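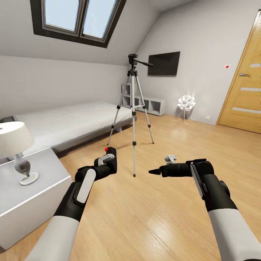
*Nektarios Raptis and Mali Maddocks*

# Chapter 4
# Daylight under the roof

A room under the roof receives its light in a different manner from a room below. In the lower floors of a house the window stands upright in the wall, and it looks partly at the sky and partly at the street, the garden or the neighbour's house. A window which lies in the slope of the roof looks mostly at the sky. From this simple difference comes nearly everything that we shall study in this chapter.

We ask the reader to keep in mind three words from Chapter 3: *direct light*, which arrives straight from the sun; *sky light*, which arrives from the whole of the sky, also when it is cloudy; and *reflected light*, which has already touched a wall, a floor or the ground outside. In most houses of northern countries it is the sky light that does the greatest part of the work during the year. The beginner often thinks only of the sun. He then turns the large window to the south and is surprised in summer by the heat and in January by how little he has gained.

## 4.1 The loft at Fultby

The example to which we shall return several times is a terraced house in Fultby, measured by Mohsin Siddiqui and Yasir Afridi during one winter. The owner, Berwyn Hughes, had made a bedroom out of the loft, with a floor of 14 square metres and one window in the north slope. He complained that the room was bright when he stood in it and dark when he sat down to read.

Both things were true. The measurements showed that the light on the floor under the window was strong, over 80 per cent of it coming from the sky without any reflection. At the desk, which he had placed against the low wall on the same side as the window, very little of the sky could be seen. The slope of the ceiling passed above his head and hid it. The eye, which had just looked at the bright glass, judged the desk to be even darker than it was.

The cure was cheap. The desk was moved to the opposite gable, and the old brown carpet was taken up so that the pale boards could be used. We do not say that every loft can be improved in this way – some are too deep, and some have a chimney in the worst possible place – but it is good to try the furniture before one cuts the roof.

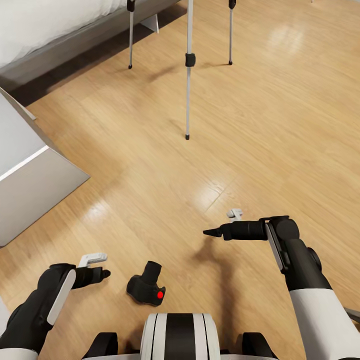 Floors are more important in a loft than elsewhere. When light falls from a high window, the floor is the first surface it meets, and a large part of what reaches the ceiling has come from there. A dark floor keeps this light for itself. A pale floor sends it up again to the slopes, and from the slopes it comes down softly over the whole room. For the same reason a big rug under the window should be chosen with some care.

## 4.2 How much a surface gives back

The part of the light that a surface sends back is called its *reflectance*. It is written as a number between 0 and 1. Fresh white paint lies near the top of this range, and black cloth lies near the bottom. Between them are wood, brick, plaster and all the usual materials of a home.

It is a common mistake to believe that reflectance and colour are the same question. A strong yellow may give back much light, while a strong blue of the same paint maker gives back little. Another mistake is to confuse reflectance with shine. A polished black table shows a clear image of the lamp, and still it adds almost nothing to the brightness of the room.

On very dark surfaces the eye loses the shape of things. Edges and hollows which would be plain on a grey object become hard to separate, and we see only those places where a little light happens to be returned towards us. Stairs, door handles and the sides of cupboards should therefore not be painted black in a loft, however elegant it looks in the shop.

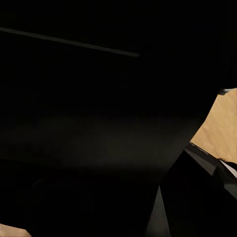
**Fig. 4.3** A nearly black surface seen close. A thin grey line and a dim, brownish band are the lightest parts.

## 4.3 What the reader will need

For the work in this chapter a simple light meter is enough, together with a tape measure, a notebook and a sheet of white card. The readings should be made under a fully cloudy sky, between late morning and early afternoon. Electric lamps are to be switched off, and curtains opened as far as they go.

Begin with the height of the desk and not with the floor. Write down the distance from the window before you write down the reading; many students do the opposite and afterwards cannot say to which point the number belongs. The table of reflectances is at the end of the book, and the method for drawing the light curve of a room follows in section 4.4.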